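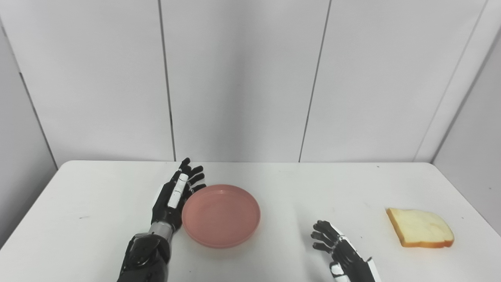 Putting Bread on a Plate: Final Report, Independent Build Project

Submitted for the spring project course, Wistdale Technical College
Work carried out at the Hededel shared workshop

1. What we set out to do

The proposal we handed in promised "a two-armed humanoid platform capable of assisting with light meal preparation." We have since learned to write shorter proposals. What the project became is a pair of arms that moves a slice of sandwich bread onto a pink plate. This report covers how we got there, how often the bread agreed, and what we would change.

We chose bread on purpose, although the reviewer of our first draft suspected lunch. A rigid block forgives a bad grip. Bread bends, tears and sheds crumbs, and it lies so flat that fingers have almost nothing to get hold of. It is also cheap, so we could ruin a lot of it.

2. The arms and hands

The hands are mostly black and humanlike in shape, and were lent to the course by the department along with the forearms. We did not build them and take no credit for how good they look. Our part was the stand, the wiring from the stand to the control computer, the software that turns a target position into a sequence of arm poses, and the bench setup. The stand was welded at Hededel from square tube, then cut apart and welded again after we discovered which of us had been measuring from the wrong end of the tape.

The control software is called Wotico. It has no deeper meaning. It was the name of the folder, and by the time anyone objected there were too many scripts pointing at it.

Wotico works in two layers. The upper layer keeps a short list of poses for each hand: rest, ready, reach, close, lift, carry, release. The lower layer moves between them and limits how fast any joint may go. Early on the limit was set by a number one of us typed in to see what would happen. What happened is described in section 5.

3. The bench

We worked at a white table in a corner of the workshop with plain white wall panels behind and to the sides. The plain background was a great help to the vision code, which at first classified a paint-spattered coat as bread. It was less help to us when we needed to find dropped screws.

The plate was picked for its color. Bread on a white table is a pale thing on a pale thing, and the plate at least gave the software one object it could find every time. We used the plate as the reference point and measured where the slice lay relative to it, which made the whole setup less fussy about where the table stood. People at Hededel move tables.

Power for the arms came through a secondhand supply sold under the Sönmez name, rated well above what we needed. The fan is loud. We stopped hearing it after the first week and then found we were all shouting.

4. Method

Each trial ran the same way:

Plate set down on the table, slice set down flat to its right, with a gap between them.
Both hands moved to the ready pose, the left one upright beside the plate and the right one low, between plate and bread.
Vision code run once to locate plate and slice.
Right hand reaches over the slice, curls its fingers under the near edge, closes the thumb on top and lifts.
Right hand carries the slice over the plate and opens.
Left hand stays where it is, unless the plate moves.

The last step took a long argument. In our first version the left hand did nothing at all, and when the slice dragged against the rim the plate simply went along with it, sometimes the whole width of the table. We tried pads under the plate, but they changed its height and confused the reach. Having the left hand stand guard beside the rim turned out simpler. If the plate slides that way, it meets the palm and stops. One visitor to the workshop said it looked like the robot was about to bless the food.

We counted a trial as a success if the slice finished on the plate, in one piece, with no edge touching the table. Tearing counted as failure even when both halves arrived.

5. Results

We ran 30 trials with the final version of the software. Of these, 22 were successes. The remaining eight were split between two problems: in six the fingers pushed the slice along the table without getting under it, and in two the slice was lifted but tore on the way across.

The pushing failures all came from the same cause. Our reach pose brought the fingertips in slightly too high, and a slice that had been out of the bag for a while had curled at the crust just enough to be shoved instead of scooped. Fresh bread was worse in a different way – it was so soft that the thumb went into it. There is a window in the life of a slice when it is ideal for robotics, and we never managed to be ready during it more than a few times a session.

An earlier set of 11 trials is left out of the count. Those were run before we lowered the speed limit, and in most of them the bread did leave the table. Two slices also left the bench area. The safety stop worked properly on both occasions, which we note for the benefit of whoever signs the risk assessment next year.

6. Discussion

The planning software took most of our time and caused few of our failures. The contact between finger and bread took very little of our time and caused all of them. Had we spent an afternoon in March just pushing slices with our own fingers, slowly, and paying attention, we would probably have changed the reach pose a month earlier.

The left hand is underused. It could hold the far edge of the slice still while the right hand gets under the near edge, which is how most of us pick up something thin from a table if we stop to think about it. We wrote this pose and tested it in simulation, where bread is a rigid tile and everything succeeds. On the bench the two hands met in the middle, and we ran out of nerve before we ran out of time.

We should also admit that the success rate depends on the table. It has scuffs, and the slice slides differently over them. We did not record where on the surface each slice began, and we should have.

7. Things to do differently

Lower the reach pose and add a short slide along the table before closing.
Log the starting position of every slice.
Write down how long each slice has been out of the bag.
Give the left hand a job.
Put a lid on the crumb problem. Crumbs got into the cable tray and the keyboard, and the workshop's mice have been informed.

8. Budget note

The stand used offcuts from the Hededel scrap rack, paid for in sweeping. The largest consumable was bread. The course office has asked us to resubmit those receipts under a heading other than "end effector test media," and we are working on it.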